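4. Leveling and finishing the tabletop

Before you start, let the Stemby tabletop rest flat indoors overnight. The legs from Section 3 should be bolted on hand-tight only. You will need the 2 mm hex key from the Foleck hardware bag, a spirit level and a clean cotton cloth.

4.1 Leveling the feet

1. Set the table where it will be used and remove anything stored on it.
2. Place the level along one long side. Turn the foot at the low end counterclockwise until the bubble is centered.
3. Repeat on the short sides, then check both diagonals.
4. Press down on each corner. If the table rocks, lower the foot at that corner a quarter turn and check again.
5. Tighten the leg bolts fully, working corner to corner.

Note: On carpet, the feet settle over the first few days. Check the level again after a week.

CAUTION: Do not drag the table once the feet are extended. Two people should lift it by the frame – never by the edge of the top.

4.2 Oiling the top

1. Sand lightly with 200 grit paper, following the grain. Wipe off all dust.
2. Pour a small amount of Sukby oil onto the cloth and spread it thinly. One coat takes around 82 ml.
3. Wait 15 minutes, then wipe off whatever has not soaked in.
4. Leave overnight and apply a second coat the same way.

CAUTION: Oily rags can catch fire on their own. Lay them flat outdoors to dry, or soak them in water before throwing them out.

4.3 Later care

Wipe spills promptly with a damp cloth. Water rings usually come out with a light sanding and a little fresh oil. Oil the top again when it looks dull or feels rough.

Spare feet are part number 588. Order them from Urbańczyk, attention Effie Niven. Questions about the finish go to Faizal Siregar, mornings except Wednesday.
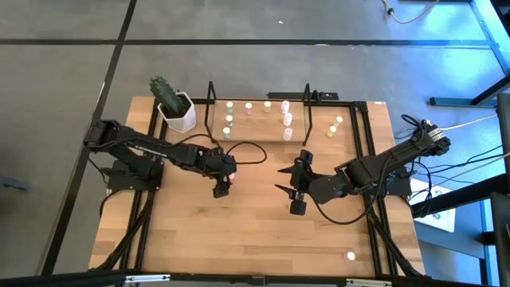
Keep the hex key and leftover bolts in the hardware bag. You will need them again if the table is taken apart for a move.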